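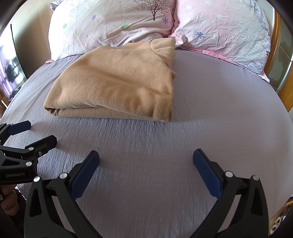

Talk notes – spare room beds, Climbridge evening. Say hello, thank Märta Holmgren for the tea urn and the chairs. Start with the question I get asked most: what do you put ON a guest bed. Answer: less than you think. Sheet, pillows, one blanket folded where the guest can reach it. Point at screen – tan fleece, folded thick, left in front of the pillows. Don't tuck it in. People feel the cold differently and they won't go looking in your cupboards at midnight.

18 shares 4 comments

PILLOWS
Two, side by side. Cases needn't match – back to the screen, one is white and pale pink with little flowers and a bare tree, other one's a deeper pink with a frilled edge. Same family of colours, so it works. Ask room who still owns a full matching set. (Pause. Last time it was hardly a hand up.)
Creases – don't iron pillowcases for my sake. Shake, hang straight, fold while still warm from the line. Mikkel irons his, we've agreed to differ.

SHEETS
Fitted for the bottom, always. Flat sheets on a guest bed = wrestling.
Texture bit: waffle or seersucker type weaves hide wrinkles, the ripples are meant to be there. The lavender one up there has that sort of surface. Dries quick too in my experence.
Pale colours show everything, yes. Also means you can see when it wants washing.
Corner trick, do it live with the sample sheet: far corners first, then pull toward you, then near ones. Takes me 23 seconds if nobody talks to me. Let someone from the front row try.

BLANKET FOLD – demo, needs the table
Long side to long side. Again. Then ends to the middle, then over. Fold facing the foot of the bed, raw ends to the pillows.
Fleece goes lumpy on top if you rush, just press it flat with your forearm. Not the end of the world if it stays lumpy.
The Fosasetti one is my demo blanket, heavier, hold up so the back row can see. Lindholm one for the comparison, thinner, pass it round. GET IT BACK this time.

ROOM
Quick. Window: purple curtains in that room and lots of daylight, lovely for an afternoon nap, less lovely in June at 5 am. Lining tape, Reltora do a stick-on one, have the packet in my bag.
Clothes rack near the window – ok but leave your guest a few empty hangers. I'm terrible for this. Tell the coat story if time, skip if not.
Somewhere to put a suitcase that isnt the bed.

LAUNDRY
Strip the bed same day they leave. Blanket every second or third guest, cool wash, no softener on fleece, it goes flat. Write the date on a tag if you forget things like me.

Questions – 14 mins max, hall shuts. Handouts by the door, one each please, I only printed 23. Raffle is Mikkel's job.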